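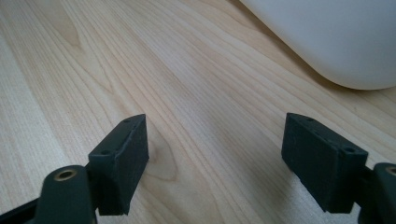 Gripper pads open over the table, small hole near the tip of each one.

Workshop tips for a student gripper project

Reading time: 3 minutes

The Doolan robotics club has been building hand-held grippers since December, and I've been the adult with the screwdrivers. I went in doubtful that teenagers needed a robot to learn how to pick up a cup. I'm still doubtful, but I have learned a few things about keeping parts and furniture in one piece, and most of them work for any bench job at home.

Don't trust the grip tape advice. Every forum says to cover the pads in grip tape and you're done. We tried it on the first pair. It peeled at the corners and left gum on everything it touched. If you must use tape, wrap it past the edge and onto the back of the pad, then leave it alone overnight before you close the jaws on anything.

Clear the holes before you reach for a bigger screw. Printed parts often have stringy bits left inside. Turn a drill bit of the right size by hand, slowly, and blow out the crumbs. Using the power drill for this is how we lost two good pads.

Press metal inserts in straight or don't bother. One of our students, Védís Þrastardóttir, warms them with a soldering iron and then pushes them flush with a flat piece of scrap steel. I thought that was fussy. Then I did three my way, and all three leaned. Let the part cool completely before a bolt goes in. Keep a window open too, whatever the filament label says about odor.

Watch the table. Pale wood hides fine scratches until the light comes in low, and then you see every one. Rest the tool on a folded dish towel between tries. For plastic scuffs on a finished top, rub along the grain with a damp cloth and a drop of dish soap, then dry it right away. The toothpaste trick is supposed to work wonders. On our table it made a dull spot.

Practice on something soft first. A rolled sock is fine, and so is a sponge. The Hovstead rules give points for lifting an egg, so of course everyone wants to start with the egg. We went through 8 of them in one evening. Put a baking sheet underneath and keep the paper towels close.

Write the settings on masking tape and stick it to the tool. The club has a shared spreadsheet with 133 rows in it, and I have yet to see anyone open it with glue on their hands.

Buy fewer gadgets. The Praltano parts kit came with a sorting tray whose lid pops off if you look at it wrong. An old muffin tin holds screws better. Same goes for the special cleaning brush, where a worn toothbrush does the job.

As for whether the thing will win anything, the team has logged about 400 practice grabs and is very pleased with itself. Most of those were the sock. I'd like to see the egg again before I change my mind, and I've asked for the baking sheet back.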